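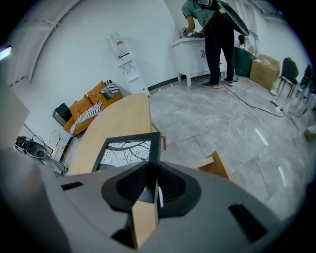

Working at the cabinet top, with the table and sofa nearby.

Tidying a Living Room That Does Several Jobs

A room with a sofa, a table and a water dispenser gets used all day, and small things end up wherever there is a flat surface. I do ours in the same order each time.

Cabinet top
Start with the highest-traffic surface. Take everything off, wipe the top, and put back only what lives there. Thin cotton gloves keep finger marks off white paint. Carved legs hold dust in the grooves. A dry one-inch paintbrush gets it out better than a cloth, and you should do it before you vacuum.

Keep a cardboard box on the floor next to you for things that belong in another room. Don't walk each one back as you find it. Trash goes straight in the bin, so pull that close too.

Round table
Round tables have no corners to push things into, so whatever sits at the edge gets knocked off. Move picture frames toward the middle or hang them. If a frame won't stand straight, check the strut on the back – the hinge is often bent and can be pressed back by hand. Spray glass cleaner on the cloth and never on the frame, or it runs under the glass and marks the print.

Sofa
Take the loose cushions off and vacuum the seams between the sections with the narrow tool. Striped black-and-white covers should be washed cold and on their own the first 2 times, in case the black runs. Noémi Kelemen wrote in to say she adds a color catcher sheet as well. Close the zipper before washing.

Water dispenser
Unplug it before cleaning. Wipe the taps with a cloth dipped in warm water and a little dish soap, then again with plain water. To descale, follow the booklet for your model; the amount of citric acid varies. Leave a gap behind it so you can get a mop to the baseboard. A dark baseboard shows dust within days.

Small mirrors
Wipe the stand first and the glass last. For spots of hairspray, use rubbing alcohol on a cotton pad.

Floor
Do this at the end. Lift boxes and low seats off the floor instead of cleaning around them. Pale floors need a second pass with clean water, or the soap dries in streaks.

Updated 2021-12-22. The April page covers curtains and lampshades.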